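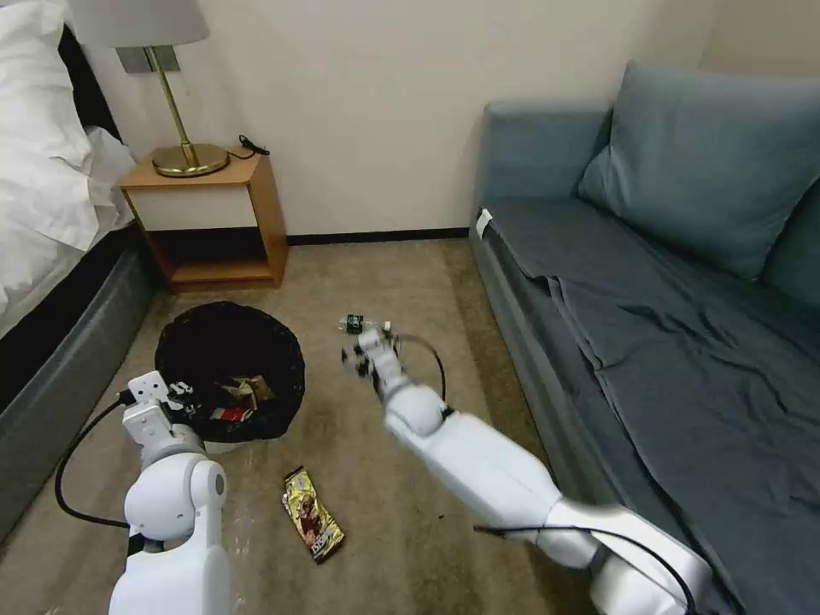 A reader in Zostcombe asks whether the Stimen garden room can be lived in through the winter, or whether it is best kept for summer guests. On the evidence of our review, it is suitable for use all year, provided the optional floor insulation is ordered at the outset.

The Stimen is a prefabricated guest unit supplied by Catbridge. It arrives in four sections and is assembled on ground screws. The unit reviewed was installed at Zostcombe Park and has been let to visitors since August.

## Construction and delivery

Assembly was completed within the period quoted. The wall panels met cleanly and the roof seals required no further attention. One window had to be rehung – the supplier attended on the following Wednesday and made no charge. 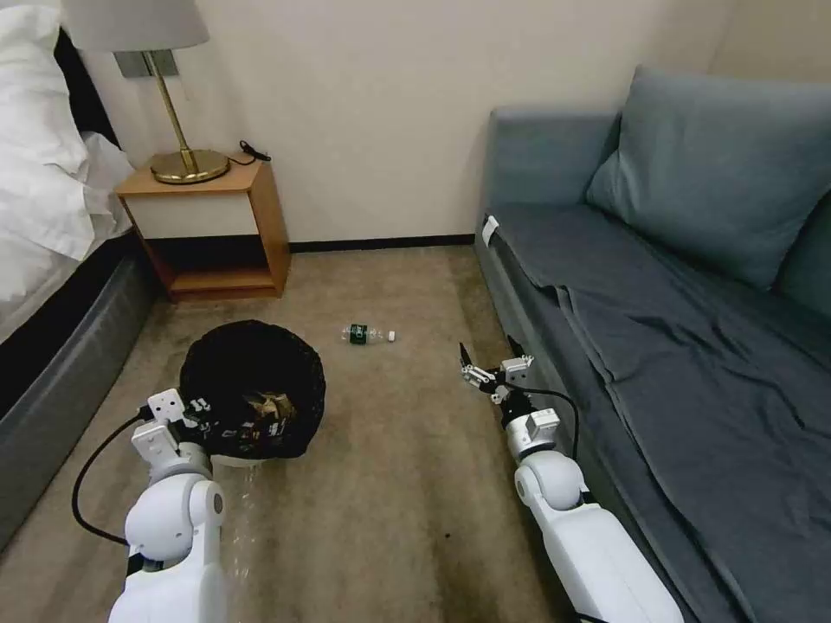
The written instructions are less satisfactory. Drainage is covered in a single paragraph, and the drawing of the water connection does not match the fitting supplied. Purchasers should ask for the revised sheet before any trench is dug.

## Running costs

Electricity for the first full quarter came to £1128, against £1438 for the older cabin on the neighbouring plot. The panel heater warms the room in almost 30 minutes from a cold start. Its timer is awkward to set and loses its programme after a power cut.
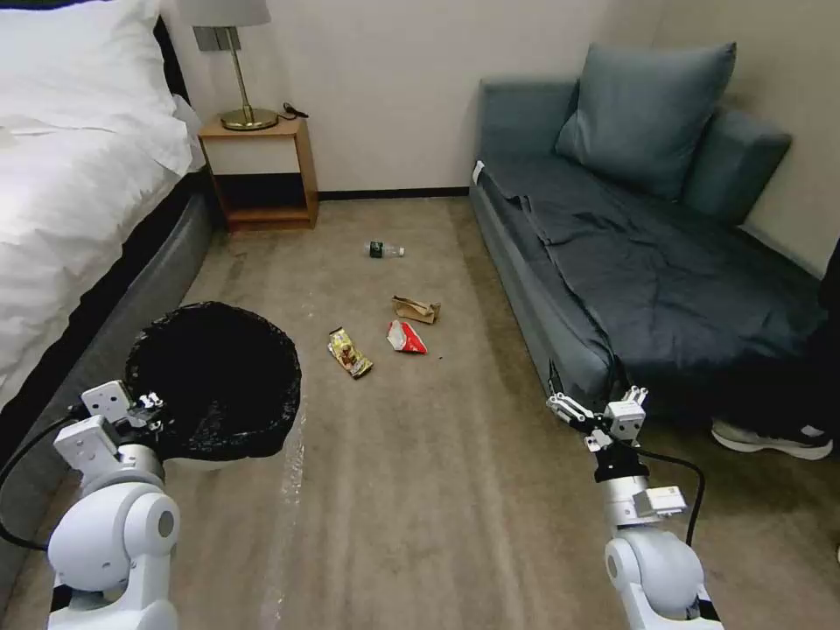

## Recommendation

The Stimen is recommended for sites with level access and an existing water supply. Owners of sloping plots should obtain a separate quotation for groundworks, as the standard price excludes them.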